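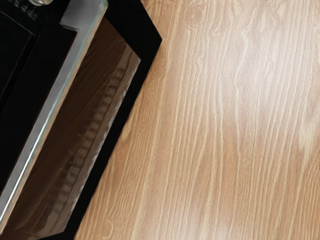 The Oven Door Problem

At the Konstead school, the robotics club spent its spring on one kitchen task. A simulated arm has to pull open an oven door, put a dish inside and close the door again. The students picked it in January from a list of six and have been at it since.

The club meets in the computer lab until six in the evening. It has 17 members, most of them juniors, and no physical robot. Everything runs in simulation on the lab's desktops, which are shared with the yearbook staff. When yearbook deadlines come up in May, the club runs its jobs overnight.

The work is split in two. One group builds the kitchens: counters, appliances, wood textures, lights. The other writes the control code and trains it. The builders finish first and then spend most of their time fixing what the second group complains about.

This year the complaints were mainly about glass. The team's program works from rendered camera views, and a shiny oven door changes its look with every shift in the angle. In a close view from above, reflections smear across the brown window and glare washes out part of the wood beside it. Early versions of the program took bright streaks for the handle and reached for them.

The builders first tried turning reflections off. Scores went up at once, then dropped again when the program was tested on kitchens it had not seen. They put the reflections back and began changing the lighting at random between runs. By March the program had been through 1,905 training kitchens, and the students kept a spreadsheet of the failures, sorted by cause. Glare was the longest column. Second was the arm hitting the counter edge.

The club enters the Sulleo Challenge, a regional contest for high school teams that is run entirely in simulation. Each team hands in its code and the judges run it on kitchens kept secret until the day. Konstead scored 785 points last year and did not place. This year it scored 1,576, enough for fourth. The team from Skustach won for the second time.

Most of the points Konstead lost came at the end of the task. The arm opened the door and placed the dish, then let go of the handle too soon and left the door partly open. Under the contest rules, that counts as unfinished.

The Haddad Fund, a local education grant, has paid for two new graphics cards, due before the fall term. The seniors are writing up their notes on door closing for the students who will take over the code. The builders have already started on a dishwasher.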